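Gretberg Pond and Garden Forum
Ponds and Stocking
Topic: Minimum volume for shubunkins in a raised pond

Posted by: Keisha Oyelaran (Moderator)
08/03/2023

Members have asked for a single thread on stocking raised ponds with shubunkins and comets, as the older threads have been closed. Please keep replies to fish, volume and filtration. Questions about liners belong in the Construction section.

The current guidance in the club handbook is 70 gallons for the first fish and 10 gallons for each additional fish. The handbook is reviewed every September, and comments made here will be read before that review.

Posted by: serkorar_ponds

I would ask that the figure for additional fish be raised. Ten gallons is adequate for a fish in its first year. A mature shubunkin produces a good deal of waste, and a raised pond warms faster than one set in the ground. My own pond holds 273 gallons and I keep five fish in it. Under the handbook I could keep many more, and I would not consider doing so.
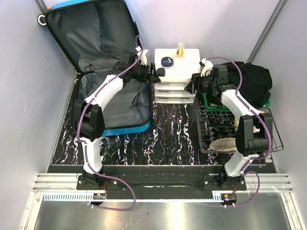 I should add that my filter is rated well above the volume of the pond. Members who rely on the pump supplied with a kit should stock more lightly than I do.

Posted by: Darnell Pruitt

I respectfully disagree with the previous post. The handbook figure is a minimum and is labeled as one. If it is set too high, new keepers will ignore it and go by whatever the store tells them. I have kept comets under the present guidance without losses, with a water change every week and tests for ammonia and nitrite on the same day.

Where I do agree is on heat. Shade over part of the surface should be mentioned in the handbook, and at present it is not.

Posted by: mercado_lane

May I ask whether the guidance applies to koi? A neighbor has offered me two small ones and my pond is a raised one with straight sides.

Posted by: Keisha Oyelaran (Moderator)

It does not. Koi are covered in a separate section of the handbook and are not recommended for raised ponds of the usual size. The smallest koi pond registered with the club holds 2376 gallons. Please decline the offer, or ask whether your neighbor would accept goldfish of your choosing in its place.

Posted by: flirkex

I side with serkorar_ponds. Minimums become targets. I took in fish from two members last year, and both ponds were stocked exactly to the handbook. The fish were thin and one had damaged fins — the water had not been tested in months.

Posted by: Darnell Pruitt

Then the fault was with the testing. A larger figure would not have put a test kit in their hands.

Posted by: Keisha Oyelaran (Moderator)

Both points have been noted. Until the handbook is reviewed, members setting up a raised pond are asked to follow these steps.

1. Measure the inside of the pond and work out the true volume. Do not use the figure printed on the box.

2. Run the filter with no fish until ammonia and nitrite both read zero after a test dose of ammonia. Treat tap water for chlorine before it goes in.

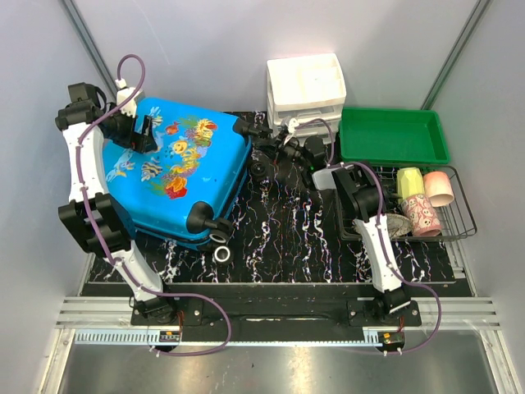 3. Add two fish at most, and wait until the readings are steady before adding more.

4. Keep a written record of test results and water changes. Bring it with you if you ask for help at a meeting.

Posted by: serkorar_ponds

Thank you. I would still like the additional figure looked at, and I will send my test records to the moderators by private message.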